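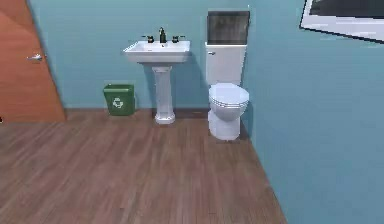
How Do You Teach a Robot to Tidy a Room That Isn't There?

The Cokonport Robot Club, explained for curious kids (and for any grown-ups reading over their shoulders)

If you have ever been asked to clean the bathroom, you probably know the feeling of standing in the doorway and hoping very hard that somebody else will turn up and do it for you. The kids in the Cokonport Robot Club know that feeling too, and this year they decided to do something about it. They are teaching a robot named Skirley to do bathroom chores, and they are doing nearly all of the teaching inside a computer.

What is a simulation?

A simulation is a pretend version of something, made so that you can try things out. When you play a racing game, you are driving a pretend car on a pretend road, and if you crash into a wall you just start over and maybe laugh a little. A robot simulation works in much the same way, except that the pretend world has to follow the rules of the real one as closely as possible. If a robot lets go of a cup in a simulation, the cup should fall. If the robot bumps a door, the door should swing. If it tries to roll straight through a toilet, it should get nowhere at all!

The club builds its pretend rooms with a program called Duketti. You start with a floor and some walls, and then you bring in the furniture, one piece at a time. The club's bathroom has teal-blue walls and a floor made of wood planks, with a door, a green recycling bin, a sink on a tall white stand, and a toilet in the corner. The color of the walls caused a very long discussion, as you might imagine in a room full of ten-year-olds, and the people who wanted teal won.

Why not just use a real bathroom?

The club did think about it. The trouble is that a robot at the start of its learning is a bit like a baby giraffe. It wobbles, it bumps into things, and it has no idea how hard is too hard. A real sink could crack. A real robot could lose a wheel. And people do need to use the bathroom sometimes, even on club afternoons.

There is another good thing about pretend rooms, and it has to do with time. A real robot can only try a job as fast as its wheels and arm will go, and then somebody has to put everything back where it was. In a simulation you press one button and the whole room goes back to the way it started. Skirley has now had 1,000 tries at the job the club calls "Find the Bin," and it did the job properly in 798 of them. Nobody in the club would have wanted to set up a real bathroom that many times. (Would you?)

What does Skirley have to do?

"Find the Bin" sounds easy. The robot starts at the doorway holding an empty cardboard tube, the kind you find in the middle of a toilet paper roll. It has to roll into the room, find the recycling bin, stop beside it, drop the tube in, and go back out through the door without touching anything else.

Now think about everything you would do if somebody asked you to do that. You would look around. You would know right away which thing was the bin and which thing was the sink, even if you had never been in that bathroom in your life. The symbol with the curved arrows would help you, because you have seen it on lots of bins before. You would walk over without thinking about your feet, and you would know how far to stretch out your arm.

A robot has to be taught every bit of that. To Skirley, a picture of a room is a great big pile of tiny colored dots, called pixels, and it has to work out which dots belong together. These green dots are one thing. Those white dots are a different thing. The sink and the toilet are both white, so color alone won't tell them apart, and the robot has to pay attention to shape as well.

The club helps by giving Skirley lots of practice pictures with labels, a bit like flash cards. One card says "bin," another says "sink," and another says "door." After enough cards the robot gets pretty good at guessing, and when it guesses wrong, the club makes more cards of whatever it got wrong.

The day of the shadows

In June the club ran into a puzzle that took three whole meetings to solve. Skirley kept stopping in the middle of the floor, where there was nothing in the way, and it would sit there as though it were waiting for a bus. Everybody had a theory. Somebody thought the wheels were broken, which was a funny idea when you remember that the wheels were pretend.

Kristóf Kerekes, who runs the club, asked the kids to look at the room from where the robot was and not from where they were sitting. So they did, and after a while they noticed the shadows. A shadow on the floor is darker than the planks next to it, and Skirley thought that the dark patch was an object. It was being careful, poor thing. It was waiting for the shadow to move out of the way.

The fix was to show the robot the same room over and over with the light coming from different places, so the shadows were long in one practice run and short in the next. Engineers like to change all sorts of things this way: the light, the color of the walls, how far open the door is, where the bin stands. That way the robot learns what a bin looks like in general, instead of learning only one bin in one spot.

From pretend to real

Of course, a robot that can only clean a pretend bathroom isn't much use to anybody with a real one. So when Skirley is ready, the club will copy everything it has learned into a real robot body, which is about as tall as a kitchen stool and has one arm with a soft gripper on the end. Then they will try it out in a practice room with real walls.

It probably won't go perfectly the first time. Real floors have crumbs on them. Real wheels slip. Engineers have a name for the difference between the pretend world and the real one, and they call it the "reality gap," and every team in the world that uses simulations has to find its own way across.

The club is getting ready for the Pîrvu Challenge, where 76 teams will each bring a robot that does a household chore. Every robot gets 5 minutes and a room it has never seen before. The kids are nervous about the room, and Skirley, as far as anyone can tell, isn't nervous at all.

Try it yourself

You don't need a computer for this one. Ask a friend to be the robot and to wear a blindfold, and clear anything breakable or pokey off the floor first. Put a soft toy somewhere in the room. Then give your robot directions, one small step at a time, until it picks up the toy. Your robot is only allowed to do exactly what you say, so if you say "walk forward" and forget to say "stop," you had better be quick!

When you have found the toy, swap places and try again with the toy somewhere new. Did the old directions still work? Write down the ones you had to change.

Words to know

Simulation: a pretend version of something, used for practice or for trying out ideas.

Pixel: one of the tiny colored dots that make up a picture on a screen.

Gripper: the part of a robot that holds things, like a hand.

Reality gap: the difference between how things go in a simulation and how they go in real life.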